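Der Waschplatz als kleines Zimmer

Von Yanling Lü

In der Redaktion kam im September die Frage auf, wie viel Platz das Waschen in einer Wohnung braucht. Ximeng Meng, die in Altow seit langem Grundrisse zeichnet, antwortet darauf mit einer Gegenfrage: Wo legen Sie das Handtuch hin, wenn Sie beide Hände brauchen? Die meisten ihrer Kunden zeigen dann auf den Boden.

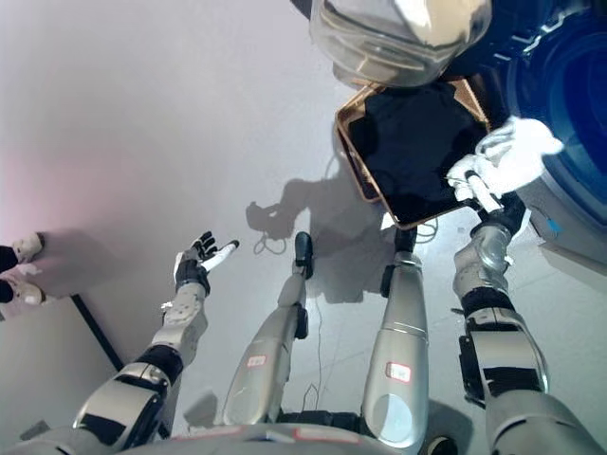
Ein Tablett ist für mich das am meisten unterschätzte Möbel im Haushalt. Es hat keine Beine und kostet wenig, und man kann es überall abstellen. Frau Meng empfiehlt ein quadratisches Modell mit erhöhtem Rand. Auch ein schwarzer Innenraum und ein Rand in Bronzegold, wie bei dem Tablett auf unserem Foto, passen gut zu einem hellgrauen Boden, und kleine Dinge rollen nicht weg. Wer will, legt noch ein Tuch hinein.

Schwieriger ist die Frage der Geräte. Frau Meng stellt sie am liebsten übereinander, damit daneben ein Schrank Platz findet. Vor der Waschmaschine muss dann genug Boden frei bleiben, denn die runde Tür braucht beim Öffnen ihren Raum - das vergessen viele beim Planen. 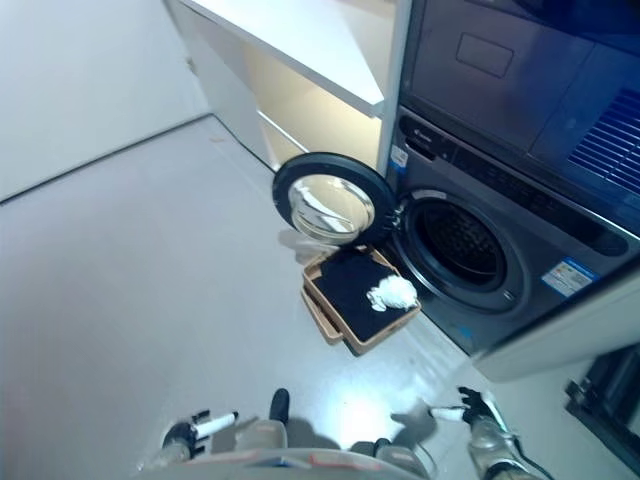

Für den Schrank rechnet sie mit einem offenen Fach und mindestens 50 Zentimetern Tiefe. Fatos Ionescu, Tischler bei Bustent, hat ihr im letzten Jahr ein solches Fach für 300 Euro eingebaut. Er rät zu einer hellen Innenseite, weil man dunkle Socken darin schneller findet. Ich habe es zu Hause mit weißer Farbe probiert und bin zufrieden. Nur die Tür am Nebenschrank klemmt noch, dafür kommt Herr Ionescu am Freitag.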